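About us: who we are at Condereck 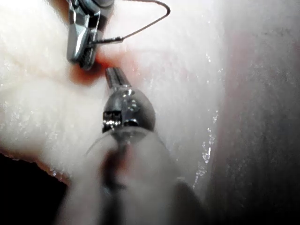

Page last changed: October, by Iestyn

Hello! I'm Iestyn Edwards and I look after the teaching room at Condereck, where people who are good at stitching show robots how to do it. I came here from a job repairing sewing machines, so I arrived knowing a lot about thread and almost nothing about surgery (I've caught up a bit).

We're a small company and we do one thing. Someone sits at the console, puts their fingers in the loops and drives two steel instruments by remote control. The arms copy their hands, and while that's going on we save every movement alongside the video from a small camera down by the instrument. Our software learns from the pair of them. The close-up at the top is the sort of view it gets: a grasper coming in at a slant, the other instrument's jaw tip pointing up to meet it, and a fine thread pulled into a narrow peak. I've got very fond of that view, though my mum won't have it on her phone.

Lise Lavoie started the company and still does more hours at the console than any of us. She's the one who teaches new people to slow down. Most of us rush the handover, where one instrument takes the needle from the other, and a rushed handover makes a poor lesson. If a run goes wrong we keep it anyway and label it, as the software needs to see a fumble and how a person gets out of it.

Přemysl Skála does the labelling tool, which is called Udo and has been since before I joined. Juraj Havlíček keeps the arms and cables in good order and would like everybody to stop leaning on the console, please.

We have 368 saved runs of the basic stitch so far, and 194 of those have been checked from start to finish by a second person. A session at the controls lasts 30 minutes and then you get up and have a tea, even if you're in the middle of a lovely streak. Tired hands teach tired habits!

People ask if the robot does it all by itself yet. No. It can have a go at parts of a stitch here in the teaching room, with one of us sitting there ready to take over, and some days it's much better at it than others. Pulling the thread through to the right length is still the bit it finds hardest, and I have a lot of sympathy.

If you stitch for a living, or used to, and fancy a go at the console, do write to us. Mornings suit us best. We'll start you on something easy, and Lise will probably tell you to slow down.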